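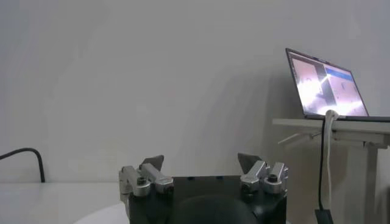
Grirwood library to close for 2 weeks while floor is replaced

Grirwood's public library will shut its doors for two weeks in March so the floor in the main reading room can be replaced.

The old flooring was laid 37 years ago and has lifted in several spots near the front desk. Branch manager Marina Gavalas said staff had been taping down the worst edges since last winter.

"People with walkers and prams were getting caught on it," she said. "We've patched it as many times as we can."

Local firm Koutsoukos won the contract and will work from 7 a.m. to 4 p.m. The children's section will be done first, followed by the reading room and the hallway to the washrooms.

No books will fall due during the closure, and holds will be kept for an extra 20 days. The return slot on the side of the building will be locked, so borrowers are asked to keep their items at home or drop them at the Stodano branch, which will stay open an hour later each evening.

More than 1,000 books from the lower shelves will be boxed and stored at Stodano until the work is finished. Some of the large-print titles can still be borrowed from there on request.

The seniors' reading group, run by Thanasis Balaskas, will meet in the community hall at its usual time of 10:30 a.m. Tax help sessions have been put off until the library reopens, and anyone with a booking will get a phone call with a new time.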